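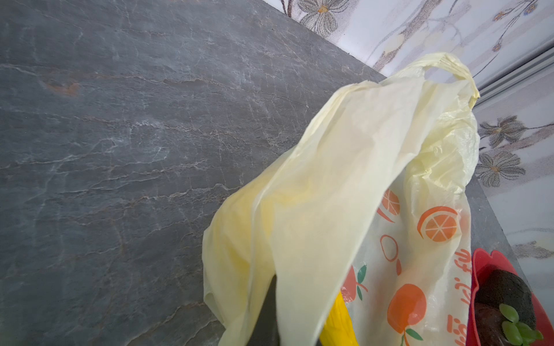 Viola De Luca, Ruggiero -- evaluation lead and corresponding author

4. Evaluation of the Grasari wrist kit

4.1 Kit and setup

The Grasari kit is sold by Woka as an add-on for small arms already in service. It consists of a two-finger gripper, a wrist camera, a mounting plate and a software license for one machine. We bought the kit at list price in January 2020 and installed it according to the printed guide. Installation took one person three hours, most of it spent on cable routing. The vendor had no part in the trials and did not see the results before submission.

All trials were run on kitchen counters in furnished homes, with household goods left on the counter. We chose thin plastic bags as the main object class. Bags fold, crease and let light through, and the product sheet lists them as supported without giving a success rate.

4.2 Bag handling

Figure 1 is a view from the wrist camera with one finger against a pale yellow bag on a marble counter. A second bag, white and printed with fruit, shows through the first. The handles of the yellow bag are gathered at the top, and a red plant pot is close by on the right. Views of this kind are hard for the grasp planner supplied with the kit, which was tuned by the vendor on boxes and bottles. In our trials it often placed its grasp point on printed artwork instead of on the handles.

We ran 400 grasp attempts over 32 bag arrangements. An attempt was scored as a success if the bag was lifted clear of the counter and held for 5 seconds. Two raters, Obaidul Navaratnam and Ama Akpalu, scored the recordings separately and settled differences by watching them again. The planner did best when the handles stood upright and apart. It did worst with nested bags, where it tended to close on the outer layer only.

4.3 Camera and support

The camera held focus at close range, but objects very near the fingers were blurred in many recordings. Glossy wall tile caused false edges in the depth estimate -- a problem the manual does not mention. Switching to the Truvness planner on the same hardware removed most of these errors, at the cost of a slower approach.

We sent the vendor 3 support requests. Two were answered within a day. The third, on finger pad wear, was still open when the trials ended.

Figure 1. Wrist camera view during a bag trial, gripper finger at the bottom edge.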